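3.2 Setting and work surfaces

The study was carried out in two rooms, one at Arley and one at Wancombe, both of which were already in regular use for the sorting and repacking of household goods. Neither room was built for research. At Arley the sorting tables stand along the long wall, with shelving opposite and a clear aisle between. At Wancombe the tables are placed end to end in the middle of the floor, so that people may work from either side. The two layouts were kept as found, apart from the changes to the table surfaces described below.

Participants worked standing. Each was given a mixed lot of small goods and asked to sort it by kind, set damaged pieces to one side, and pack the remainder into boxes by the method normally used at that site. No time limit was set. A session was taken to begin when the first item left the lot and to end when the last box was closed. In all, 136 sessions were completed, and the two sites used the same written instructions.

Earlier work by Athanasiadis and Petridis, reviewed in Section 2, found that people who sort small goods tend to blame slow work on the goods themselves and rarely mention the table. Our first visits to Arley suggested a similar pattern. Staff spoke at length about tangled cords, unmatched lids and loose screws, but said little about the surface on which all of these were laid out. When asked directly, however, most had a clear preference – usually for the table they had used longest.

Three surface conditions were therefore compared: dark, patterned and white. The dark condition used the tables as they stood at Arley. The patterned condition used a printed cloth drawn tight and clipped under the table edge. The white condition used a flat, pale surface with a few faint lines but no sorting zones. We considered marking out sorting areas on it, as is the practice at Rikbridge, but decided against this, as fixed areas would have shaped the order in which items were handled.

We use cookies to remember your reading preferences and to measure visits to this site. Accept all | Manage settings

Height was held constant across conditions at each site. Lighting was left to the ceiling fixtures, and blinds were lowered before every session to limit changes over the course of the day. On the one Wednesday when a ceiling fixture failed at Wancombe, the afternoon sessions were moved to the following week.

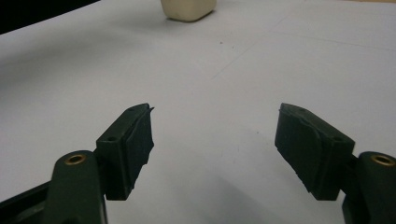
Figure 3. White table surface, seen from close above.

The white surface was wiped down between sessions and checked for marks. This step proved more important than we had expected. During the pilot, small scuffs were twice mistaken for loose washers, and participants reached for them before seeing the error. These events were not counted as handling errors in the main analysis, but they led us to add the check to the session routine. The dark tables and the cloth were cleaned on the same schedule so that no condition received more care than another.

Lots were made up in advance by Styliani Sotiropoulos and Dae-han Tak, using the goods list developed for the Manolakis project. Each lot held 260 items, drawn from a common store of kitchen tools, fasteners, stationery and sewing supplies. Pale and dark items were balanced within each lot. Items that could roll were limited to a fixed share, as a pilot lot with many spools and marbles had produced long delays that had little to do with sorting.

Participants were free to spread the lot over the table or to work from a pile. Both habits were common, and several people changed from one to the other partway through a session. We recorded the change but did not correct it. Where items fell to the floor, they were picked up by the participant and returned to the lot, and the time taken was left in the total.

Prys Hopkin reviewed the session notes from both sites and settled cases in which the end of a session was unclear. Results for sorting time and missed items are reported separately for each surface in Section 4.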